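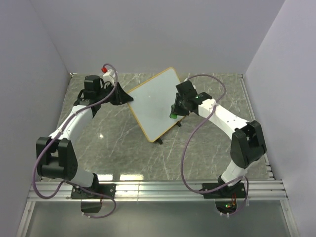 两条臂共用一根铝轨，白板斜放在中间。

擦白板工位的保养小窍门

我们Kombo工作间这台双臂机，我照看了两年，学到的东西大半来自把它弄坏。下面几条给同样命苦的人参考。

一、先看线，再看臂
紫色那根粗线从腕部绕过肘外侧，一路垂到底座下面。肘部转到头的时候，线弯必须还有余量。扎带别勒死，能用指头拨动就行。我头一回扎得像捆粽子，自以为漂亮，开机半个下午就报了错，Beatrice Chege路过时看了一眼，什么也没说，把剪钳放在我桌上。

二、底座螺丝按对角拧
安装板压在轨道上，四周的螺丝要分两遍拧：第一遍带上劲，第二遍再拧紧。顺着一圈拧到底的人，板子会翘给他看。拧完用记号笔画一道线，下次瞧一眼就知道松没松。

三、白板擦要夹正
夹爪捏绿色的板擦，捏歪了，一边磨秃，另一边还跟新的一样。换板擦之前先断电，别跟夹爪比手快。指尖用微潮的布擦，酒精留给白板。

四、板子放歪没关系，滑就有关系
白板不必对齐后墙，这机器没有强迫症，有强迫症的是Musyoka Mollel。要紧的是下边那两个黑色小件，得撑稳。拿手推板角，推得动就重新装。
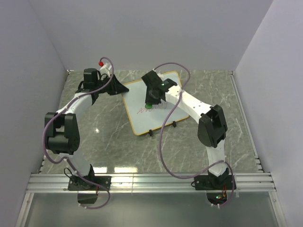

五、用红笔试擦
试擦时在板子中间画几道弯弯绕绕的红线，画得难看些无妨，它不打分。擦头从一端慢慢走到另一端，擦完留下一条细边，多半是压得太轻；板子跟着挪，就是压得太重。每次只改一点，改完记在本子上。我的本子已经写到第27页，字迹和红线差不多水平。

六、电控盒别用气枪猛吹
轨道下面的电子部件怕灰，更怕热心人。软毛刷扫一扫，细红线顺手看看有没有蹭破皮。指示灯亮着不等于一切都好，它只会告诉你有电。

七、轨道槽里的东西
每月用窄吸嘴走一遍铝轨的长槽。八月那次我吸出一颗垫圈，找了三个星期的那颗。备用垫圈那时早买了，一包174个，欢迎来拿。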